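Greyhound people will put up with anything but a late scratching

Sunday at Nimamdale and the last before the track cuts back to one meeting a week. I want to get this down before I cool off.

The box draw is broken. Has been for two seasons. Anyone who stands on the rail with a program in their hand knows it, and the club knows it too, becuase I've told them.

Take the 600 final. Eight dogs, fine field, best we've had since November. Traltent draws the rail, everybody gets their money on, and then 2 scratchings come through with the dogs already walking over. Two! In a final. The reserves go in wherever there's a hole. So a wide runner that needs the whole track lands in box one, swings right at the first turn and takes out half the field. Grurkura got up and won it. Good luck to her, she's a nice bitch and she ran honest. But was it the race anyone paid to see? No.

Phyllis Mapplebeck trains Traltent out of a kennel behind her house and she didn't complain once. She should have. Her dog got checked hard, came home fifth, and she just clipped the lead on and walked him to the wash bay. I'd have been up the stairs banging on the stewards' door. 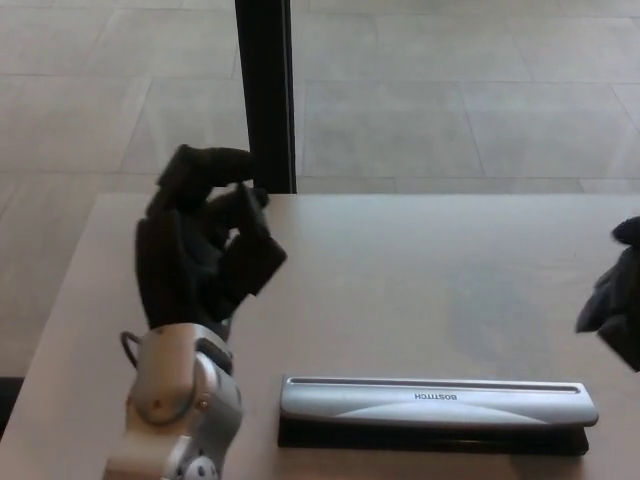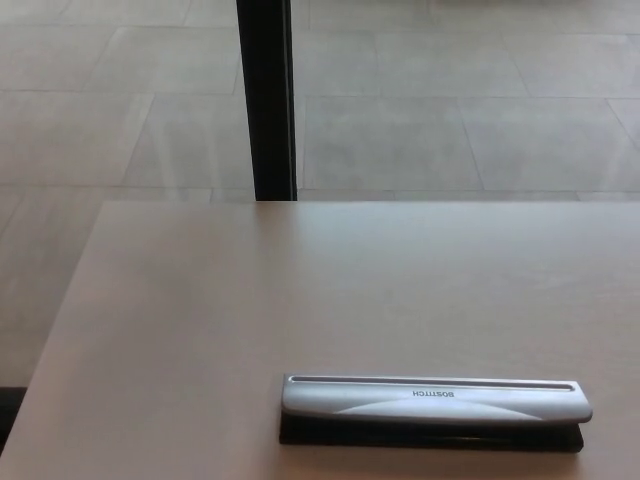 The three-hole punch in the second picture is a Bostitch.

My fix is simple and I've been boring people with it for a year. Redraw the boxes if a final loses a dog after the cutoff. Takes five minutes. Yes the betting has to be refunded. Yes that's a pain. The tote does it for a washed out meeting without falling over so don't tell me it can't be done.

Second thing — reserves should be seeded by how they run. Railers for the inside, wide dogs for the outside. Every trainer already writes it on the nomination form. Somebody reads that form, I assume. Then it goes in a drawer.

Dennis Bickerstaff tells me I'm wrong, a draw is a draw, luck is half the game and always was. He's had dogs longer than I have, and he's won from box five more times than he had any right to. I get it. But there's luck and there's sloppy. A dog that jumps slow is luck. A wide runner dumped on the fence at the last minute is a decision, and a person made it.

And the dogs are the ones that get hurt. First turn smash, that's a hock gone, maybe a career. Gallagher was carried off here last winter after exactly that kind of mess and hasnt raced since. Lovely dog. Would chase a plastic bag.

So write to the club. Keep it short and keep it polite, they stop reading otherwise. Ask for the redraw. If they say no ask them to put the reason in the program where we can all see it.

Next meeting is Thursday week. I'll be on the rail, same spot.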